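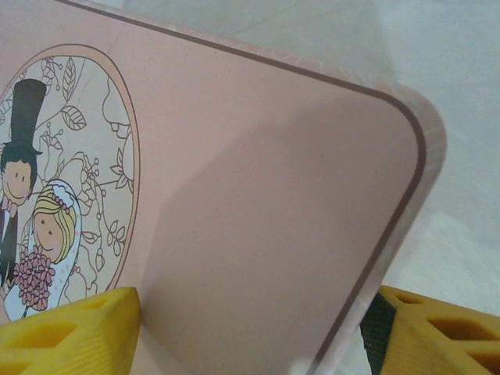 November, bench 2, late afternoon. Third go at matching the faded pink on the Flumum stationery set. Mixed from the Peñalver gouache again, and again it looked perfect until it dried, when it went the colour of tinned ham. The pale pink we're after sits somewhere between plaster and a polite blush, and it has a thin dark brown line running round the rounded corner that forgives nothing. I tried the line with a ruling pen. The ruling pen won.

Swatch 36 is the nearest so far. One drop less ochre next time, and I will write the drops down.
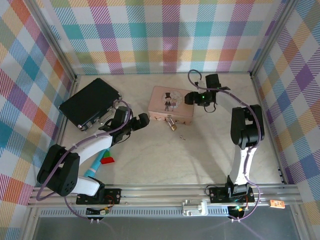
Paper is the other half of it. The Ollari stock drinks the first coat and sulks under the second. Sized a sheet with thin gelatine and left it under the boards while I had tea. Flatter than before, though it now smells of Sunday gravy.

Tried the Kenix lamp at its cool setting. Swatch 36 turned grey and I went off it for an hour.

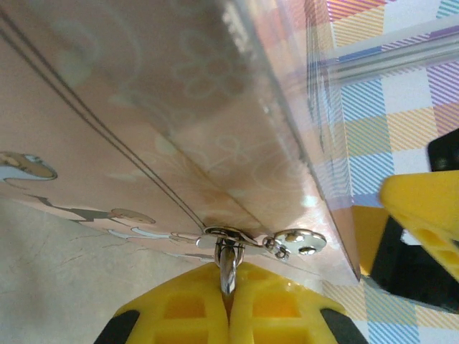 A note left in the margin at lunch says I should stop judging anything under the Kenix and carry it to the window like a normal person, and that gelatine wants to be warmer than I think. Both fair. It was dark by then, so the window must wait.

Ordered more gouache, shade 2106. Sized 3 more sheets.

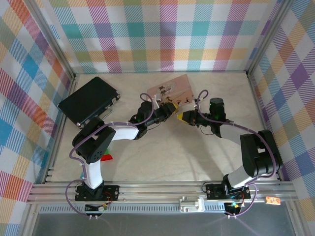 Fig. 4. Bench with plaid walls, pale floor.

Brushes washed, mostly.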